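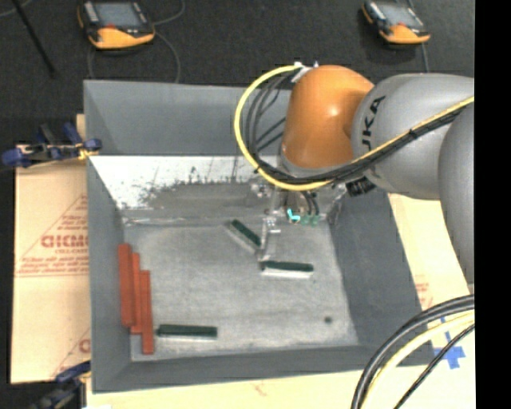

**Why do my seedling labels print blank after the first page?**
The label template is set to a single sheet, so anything past the first page has no fields to fill. Copy the field row down to the last cell and choose "repeat for all records".

**Ticket 666, seed library label printing**
Opened by: Olga Vieira
Picked up by: Evie Horrocks
Date: 2020-07-05

Olga: Printing packets for the October swap from the Padilla list. Almost 2,000 records, page one gorgeous, everything after it blank. Tried a new cartridge, same thing.

Evie: Lovely, I know this one! See the answer at the top. Could you try it on 29 records first and save the paper?

Olga: Done. Names come through on every page now, hooray! But the sowing months are showing as numbers.

Evie: That's the date column. In the Stikov export, set it to plain text before you merge, then reload the list. Don't just refresh, it hangs on to the old format.

Olga: Reloaded. Months are words again and the beans look brilliant. I've run 200 and only the long tomato names wrap on to a third line.

Evie: Drop the name field to the next size down and turn off "keep height". I'd leave the variety in bold, it's so much easier to read in a shed.

Olga: Perfect fit. Running the rest tonight.

Status: open until the full run is through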